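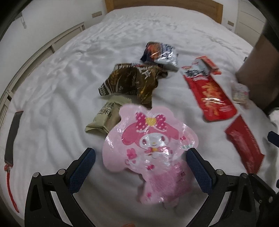 A pink snack package between the fingers of a hand-held gripper, with more snacks waiting on the bed.

Kjell Eklund likes to teach sitting down, and he will tell you, at some length and with great good humor, that patience is most of the job. His small outfit, Brerow, collects demonstrations for household robots – people doing plain chores with a gripper in hand, so that a machine can later learn from the way they moved. He wants 100 good runs of every chore.

"You have to slow down for the wrappers," he told me, and I believed him, having already squashed my share of cookies. 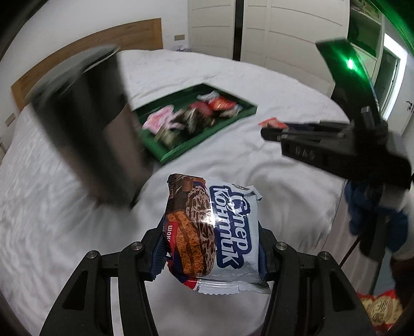 Amos Marchetti, his partner since March, came to the work from puppetry, and it shows in how he talks about wrists and elbows and the small pause before you close your fingers on a thing. He has me practice that pause for most of an afternoon. Two people working over one tray, he says, have to learn each other's manners first, and I can't say I ever quite learned his, though he was very kind about it.
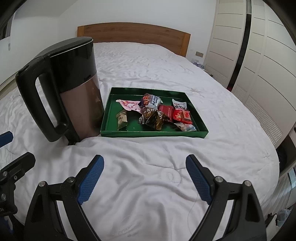 Snack packets heaped on the green tray, beside the kettle.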